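Condiments: what keeps, what doesn't, and where to put it

February 21, 2021

Last month's item on freezer labels brought in more mail than we expected, and most of it was about the refrigerator door. Readers wanted to know what belongs there, what can stay in a cupboard, and how long an open bottle is good for. This month we go through the common ones.
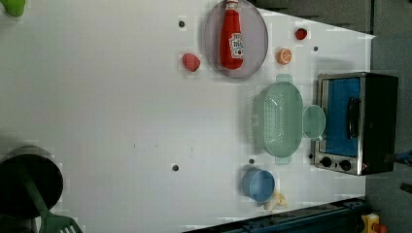
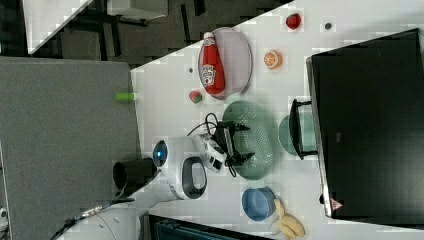

Does ketchup have to go in the refrigerator once it is open?

It is safe in a cupboard for a few weeks, thanks to the vinegar and sugar in it, but the color and taste hold up much better in the cold. If your household finishes a bottle within a month, keep it wherever you like. If a bottle lasts you through the summer, refrigerate it. Wipe the neck before you put the cap back on, as dried sauce around the opening is where trouble starts.

Mustard is much the same. Plain yellow mustard is very sour and does not spoil easily. It loses its bite at room temperature, and the grainy kinds dry out at the top of the jar. We keep ours in the door, next to the pickles.

Mayonnaise goes in the refrigerator as soon as it is opened, and it should be used within two months. Do not leave it out through a long lunch. If you make your own with raw egg, keep it three or four days and throw out the rest.

Soy sauce can stand in a cool cupboard for a month or so after opening. Past that, chill it. It will not make you sick, but it goes flat and a little bitter. Fish sauce is saltier and keeps longer. Hot sauce made mainly with vinegar and peppers is fine on the shelf. Hot sauce with fruit or garlic in it is a different matter, so read the label.

Jam depends on the sugar. Full-sugar jam keeps for several months in the refrigerator. Low-sugar jam may only last a few weeks. Use a clean spoon every time. Most of the mold readers write to us about comes from toast crumbs. If you do find mold in a soft spread, throw away the whole jar.

Maple syrup surprises people. The real kind can grow mold at room temperature and should be kept cold. Pancake syrup made from corn syrup can stay in the cupboard. Honey should never be chilled, as it turns hard and grainy. If it already has, stand the jar in warm water until it loosens.

A word on the door itself. It is the warmest part of the refrigerator and it gets warmer each time it is opened. That is fine for ketchup, mustard, pickles and jam. Milk and eggs do better on an inside shelf, whatever the molded egg tray in the door suggests.

Tania Howlader of Boncombe wrote to say that she puts a strip of masking tape on every bottle and writes the opening date on it. She started in March of last year when she was shopping less often, and says she has thrown out far less since then. She also keeps one small bin on the top shelf for anything that needs to be used up soon. We tried the tape and can report that it comes off glass cleanly but leaves some glue on soft plastic. A grease pencil works well on both.

Printed date cards for the refrigerator door are available again from the Dindell office. They come in packs of 12 and cost nothing to members. The card lists 30 common sauces and spreads with a blank space beside each. We mailed out 387 packs of the first printing, and the new one has a larger typeface, which many of you asked for. The Bepari branch will have them at the front desk starting in March.

Next month: dried beans, and whether old ones are worth cooking. If you have a bag at the back of the cupboard that is older than you care to admit, send us the date printed on it and tell us how long the beans took to soften.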